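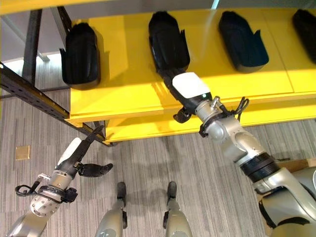
The top board as it stands: boot shells, one row, mouths facing wherever they like

Yellow shelving, black shells, and a row about tidying
Board: Storage and Shelving > Finished Projects (allegedly)

nandi_fourie
Posts: 633
10 Dec 2020

The yellow unit is in. Those of you who sat through the November thread will remember I bought it unseen from the Ospina clearance for £325 and was told by several of you that it would look like a skip. It looks like a very smart skip.

It's the Danden long one, with the low stepped board at the front and the upper section over the top. Colour is described in the paperwork as "Sunrise". Whoever named it gets up in a different part of the country from me. It is the yellow of a digger.

What I want to talk about is the black moulded shells, because they're going on the top board and I can't make them behave. They're shaped like a boot, round and closed at one end, split and flared at the other. They don't stack or nest. Stand one on its flaps and it looks quite dignified until you put another next to it, at which point one of the pair always looks drunk. I've got a row along the board, with one upright, one lying over at a slant and the rest undecided.

Questions:
1. Upright or lying down?
2. Does anyone line a glossy shelf, or do you just let things slide about?
3. Is there a word for these other than "the boot things", which is what it says on my label?

gradely_shelf
Posts: 1,717

Lying down, all pointing the same way, closed end to the front. Then you see a row of nice round toes and not a row of gaping flaps. I can't believe I'm the first to say it. I'm also surprised you're putting them on the top board at all. Top board is for things you look at. Low board is for things you use.

nandi_fourie

I do look at them. Mostly in despair.

pinchbeck

Upright. You get more on. Lying down they take up the length of a loaf each.

gradely_shelf

You get more on and then they fall over. A flared end is not a base. It's a suggestion of a base.

pinchbeck

Mine have stood upright on a painted board for three years and the only time they went over was when my brother-in-law shut the door in the manner of a man leaving a marriage.

tansy_and_co

Are they slippers? They look like slippers for somebody very stern.

nandi_fourie

Slipper-like, I'll give you. Very shiny and very stern. I'm not putting slippers on the label, people will try them on.

tansy_and_co

"Shoe shells" then. Sounds like something you'd order in a restaurant and regret.

mr_bracket

Can we get back to the shelf? I notice the joins between the panels on the top board. Are they flush? I had a Danden unit at my old place and the joins were never level. You could feel a lip with your thumb, and every time I slid a box along it stopped dead at the same spot. I ended up building my whole system round that lip.

nandi_fourie

You can see the seams, yes. I ran a ruler over them and it only caught once, at the left. I have decided not to know about it.

mr_bracket

It will know about you.

gradely_shelf

Don't line it, by the way. Liner on gloss creeps. You'll come in one morning and it will be hanging over the front like a tongue. If they slide, use a dab of museum putty under each.

pinchbeck

Putty, for something you take down and put back all week? Put a strip of thin dowel along the front and be done.

gradely_shelf

Dowel on a yellow shelf will look like a pencil that's been left there.

pinchbeck

Paint it yellow.

gradely_shelf

Which yellow? She doesn't even believe the name of it.

nandi_fourie

I've asked Danden for a touch-up pot. They replied with a link to their opening hours.

low_tide_linda

Coming at this sideways, but how many of the shells do you own? If it's just what's on the board, I'd stop fretting and enjoy the row. If there are more somewhere, the row isn't your problem.

nandi_fourie

156.

low_tide_linda

Right.

mr_bracket

I'd like to withdraw my remarks about the lip and replace them with silence.

nandi_fourie

The others are in cartons at the Rirninach lock-up, before anyone starts picturing it. The board only has to hold the ones in use. I swap them over on Mondays, or that's what the rota says. The rota was also written by me and I've no idea what she was thinking.

tansy_and_co

In that case black on yellow is perfect. You could find one at the far end of a car park.

gradely_shelf

Black on yellow is a wasp. I did say so in November.

nandi_fourie

You did, at length. I've come round to it. With the old beech shelves I could never see what was up there, I just used to pat along until something fell off. Now I can see exactly what I've failed to put straight.

low_tide_linda

Could we have one of the floor end? I want to see how the yellow meets the carpet. You were very cagey about the carpet last time.

nandi_fourie

I was cagey because I'd already paid for it. Cabinet down the left, carpet everywhere else:

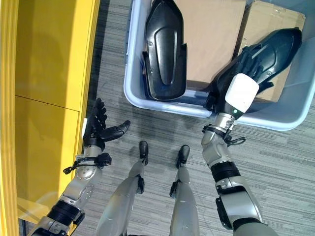

The carpet, since you all asked

nandi_fourie

It's the Giltora low-pile in the grey stripe. Fine streaks, light and dark, all going the same way. I chose it from a sample the size of a beer mat, on which it looked plain.

low_tide_linda

I like it! It calms the yellow down. I was dreading beige.

pinchbeck

It's office carpet.

nandi_fourie

It's low, it's grey and it doesn't mind what you drop on it. If that's office carpet then I'm an office.

gradely_shelf

I'll be fair. The grey is the right call. The gloss on the cabinet is not. Look at the lower panel, it's reflecting. You'll be wiping that front until you retire. I'd have gone for satin and I'd have gone for it loudly.

nandi_fourie

There wasn't a satin. There was one unit, it was yellow, and a man in a fleece was standing beside it looking interested.

mr_bracket

Does the cabinet front open along that thin seam, or is it just two panels?

nandi_fourie

Two panels, upper and lower. I pulled at it hopefully for a good while on the first day. Nothing doing.

mr_bracket

So it's a cabinet in the sense that it's cabinet-shaped.

nandi_fourie

The way in is round the other side, where the wall very nearly isn't. I'm not discussing it.

tansy_and_co

What goes in the storage bin on the floor? I've a feeling it's going to be the honest part of the room.

nandi_fourie

Odds and ends. Anything I've picked up and not had an opinion about yet. It was going to live on the low board but it sticks out past the step and I kept kicking it, so now it lives on the carpet and I kick it there.

gradely_shelf

Measure the step. If the bin overhangs by less than a thumb you can turn it short side on.

nandi_fourie

Tried. It then overhangs in a new direction.

pinchbeck

Nobody has asked about hoovering, so I will. Do you go with the stripe or across it?

low_tide_linda

With, surely.

pinchbeck

Across. With the stripe you can't tell where you've been.

gradely_shelf

For once I agree with pinchbeck and I'd like it noted, as I don't expect it to come up again.

nandi_fourie

I go in whichever direction the flex allows.

Update on the shells, anyway. I tried gradely's way this afternoon, all lying down, toes to the front. Very neat. Then I needed one from the middle, and its neighbours rolled in to fill the gap like people on a bus. Then I tried pinchbeck's way, all upright, and they stood beautifully while I went to fetch the tape measure. I heard the first one go from the corridor.

pinchbeck

Which door did you shut?

nandi_fourie

I didn't shut any door.

pinchbeck

Then you've got a slope. Put a level on it.

mr_bracket

It's the lip.

nandi_fourie

It is not the lip. The level says the board's fine lengthways and leans a touch to the front. So I can either pack the front feet, which means lifting the whole thing off the new carpet, or put up pinchbeck's dowel.

gradely_shelf

Pack the feet.

pinchbeck

Dowel.

low_tide_linda

What about every other one turned round? Toe, flap, toe, flap. They might hold each other up.

nandi_fourie

That's what I'll try next, Linda. I'll need to move the bin first. Label now says "boot shells", for anyone who was following that part.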